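Right, a few of you asked how the hearing went for the Akstead festival lot, so a thread. I sat in the public seats with a flask of tea and a notebook and my hand still hurts.

1/ Quick recap if you missed it. Bereket Gudeta, the singer from Prellitz, says the promoters (Rotance) sold 305 tickets to a "farewell" gig he never agreed to play. He found out from his cousin, who'd bought two!

2/ Rotance say there was a deal, done over the phone in May with his old manager, Filippos Dimitriou. Dimitriou says he'd stopped working for Bereket by then. So that's the whole row, really: who was allowed to say yes.

3/ Most of the morning was emails. So many emails. Rotance's barrister, Purificación Nieto, read out 11 of them in a row and the judge asked her twice to slow down.

4/ Bereket gave evidence just before lunch. Very quiet, very polite, navy suit. He said he'd have done the gig for nothing if anyone had rung him. You could hear people shuffling after that one.
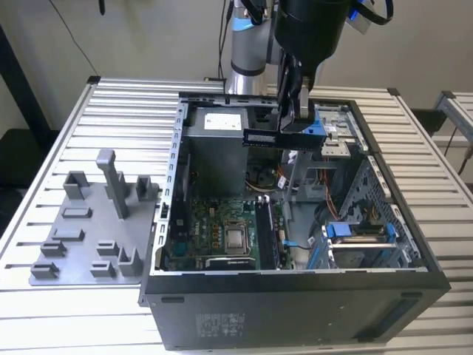 5/ After lunch it was Eldana Gebru, who plays keys in the band. She was brilliant. Asked if she'd seen the poster, she said yes, and that they'd spelt her name wrong on it.

6/ Money bit: tickets were roughly £80 each and Rotance say they've refunded everyone. Bereket's side want a public apology plus his costs. No figure was given for the costs while I was there.

7/ No ruling yet. The judge wants written arguments from both sides first and then she'll send out her decision, so no big courtroom moment, sorry.

8/ New album, Teshome, is still coming out whatever happens. I asked Eldana on the steps and she said it's finished and she's sick of hearing it (she was laughing).

9/ Will post when the decision lands. Off to find chips.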